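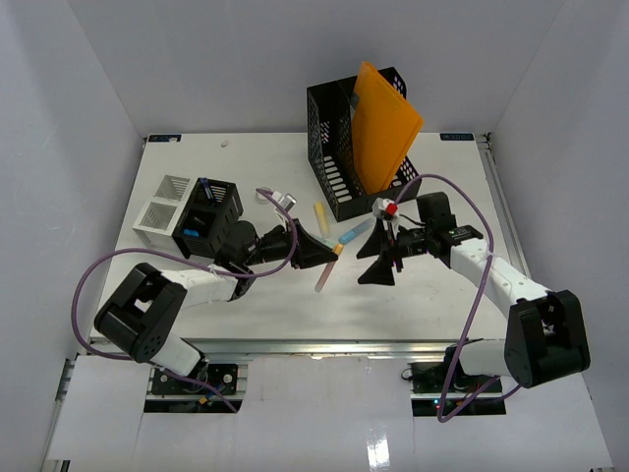

Hi Murali, so the desk sets have pretty much taken over my summer, and I'm happy to say we've settled on what goes in one. You'll remember from the spring that I wanted three pieces per work table at Delley and no more: something for folders, something for pens, and something for all the little stuff that otherwise ends up in a coffee mug. The layout I like best has the black mesh file holder at the back of the table near the middle, with an orange folder standing up in it so the top edge shows over the rim, and the white two-compartment organizer off to the left with the square mesh pen cup pushed right up against it. I went back and forth on that for longer than I'd like to admit. Everything else in this report kind of hangs off that arrangement.

Progress report, Shared Desk Sets, August 15, 2026
From: Meenakshi Alva
To: Murali Kamath, Brumen small grants

Where we are

The grant covered desk sets for 53 work tables across the two floors. As of this week all the tables upstairs have theirs, and the ground floor is done except for 11 tables in the long room, which was closed for painting most of last month. The sets for those are in boxes in my office (I can reach my desk if I go sideways). They'll go out in September once the floor people are finished too.

I had us finishing everything by now, and I know the plan says so. The painting wasn't on anyone's calendar when I wrote it. I could have put the sets out and moved them all again, but after seeing what happened to the printer stand I decided to wait.

What's in a set

The file holder is the tall one, an upright basket with a high back panel. I picked it over the flat trays we tried first. People stack flat trays, and then they stack things on the stack, and by the end of the week there's a sandwich on top. An upright holder can only take so much, and you can see what's in there from the door. Each one gets one orange folder to start with, for whatever job is open on that table. Plastic, because the cardboard ones we had were going soft at the corners and I was tired of taping them. Orange was Verar's cheapest color the week I ordered and I've come to love it. You can spot it across the room!

The folders do lean. The holder is roomier than one folder needs, so a single one tips forward and sits at a bit of an angle. I was bothered by this for a few days and then I got over it. Once there are three or four in there they hold each other up. I tried a little cardboard divider at one table and somebody threw it away, so that was the end of the divider.

The white organizer has two compartments. One is for sticky notes and index cards, the other is for clips, erasers, spare caps, that kind of thing. I don't label them. We labeled everything in the supply closet two years ago and all it did was start arguments about whether a binder clip is a clip or a fastener. So far each table has worked out its own system and I'm leaving them alone.

The pen cup is mesh, black, square. Square matters more than I would have guessed, since it sits flush against the side of the organizer and the two of them behave like one piece. The round cups we had before rolled when they went over. The holes low down on the front also mean that you can tell if something short has dropped to the bottom, which is good news for anyone hunting for the last inch of a pencil.

Markers

Okay, markers. I ordered 200 and I thought I was being generous.

Each table gets a mix of colors. Dark blue is the one people reach for when they're writing on folders. Pink and light blue go on the wall charts, and the pale yellow is supposed to be for highlighting drafts, though I've seen it used for all sorts of things, including one whole page of meeting notes that I could only read by tilting it toward the window. My idea was that markers would live in the cup. What happens is that one lives in the cup, another gets stood on its end somewhere in front of the file holder like a chess piece, and another is lying on its side wherever it was put down. I used to go around at closing and put them all back. I've stopped doing that, partly to find out what would happen and partly because my knees asked me to.

Caps are the other thing. I've found mismatched ones all over the place, and I have decided that as long as a marker has a cap on it I don't care what color the cap is. A dried-out marker costs the same as a new one. I keep a jar of spare caps by the sink now and it does get used.

We're down to 100 markers in the cupboard, so half the order. The tables that have had sets the longest are slowing down, I think, because people have found out that there's always one there and have quit pocketing them. I'd like a couple more months before I tell you that's a real pattern.

How the tables look now

Better! Much better than I was ready for. The tops of the newer tables are white and they show everything, every crumb and every ring from a mug, and before the sets came I really dreaded walking visitors through. Having the tall holder at the back gives your eye somewhere to land. The middle and front of the table stay open for work, and the supplies keep to the back and the left.

I did get pushback on the left. Our left-handers would like it known that they exist (there are more of them than I had figured on) and several have moved the organizer and cup over to the right side. Fine by me. I've written "left or right, your pick" on the setup card and the only thing I still ask is that the cup and the organizer stay together. When they get separated the cup wanders off to another table and I end up doing detective work.

There's also still a certain amount of small round stuff that turns up near the back edges of tables and belongs to no category I have. Lids, bits of things. I put them in a dish in my office and once a month I ask if they belong to anybody. Mostly they don't. I'm open to suggestions.

What didn't work

The drawer inserts were a mistake. I know I argued for them. Our drawers are shallower than the catalog measurements for the table model, the inserts stick up, and the drawers won't close. We had only bought the trial batch, so the loss is small, and Acharya took most of them back for store credit. I used the credit on extra pen cups.

The sign-out sheet for folders was also a mistake, a quieter one. People signed the first page very nicely and then the sheet got filed in a folder.

I also asked for too much in the way of feedback. The form had two sides and I got a handful back. The short version, which was a pad of sticky notes on the door with "what's missing from your table?" written over it, filled up in a morning. Scissors came first by a mile. Tape was next. One person asked for a window.

Money

I've sent the receipts separately, so I'll only say that the file holders came in under what we planned, the markers came in a little over, and the folders were close to spot on. The drawer insert money is accounted for as store credit and you'll see it on its own line, because I didn't want you to come across it later and wonder. I haven't touched the set-aside for replacements. Nothing has broken except one pen cup that got a bent corner, and I straightened it with pliers.

What's next

The long room goes first, obviously. I want to do those tables in one go, on a morning when the building is quiet, with the boxes already opened so I'm not leaving packing paper everywhere. After that I'd like to go back to the earliest tables upstairs and see what's in the holders. My guess is that some of them have folders in there from jobs that ended in the spring. If so, I'll set up a shelf for finished ones and start each table over with a single open folder.

Then scissors. If you're willing, I'd like to use part of the replacement money to put one pair at each table. They'd go in the pen cup, which has the room, and I've already tried it with a pair from home and the cup stays up fine with the organizer next to it. I know that isn't quite what the replacement line is for. Could you let me know either way before I place the September order? If the answer is no I'll put them in next year's request and people can keep borrowing mine.

I'd also love for you to come by. You haven't seen the place since the old trays were out, and I think you'd get a kick out of it. Give me a day's warning and I'll make sure there's somewhere to sit in my office that isn't a box of file holders.

Thanks as always,
Meenakshi

P.S. The setup card is attached. It says "folder holder" in one place and "file holder" in another. Same thing, I'll fix it on the next printing.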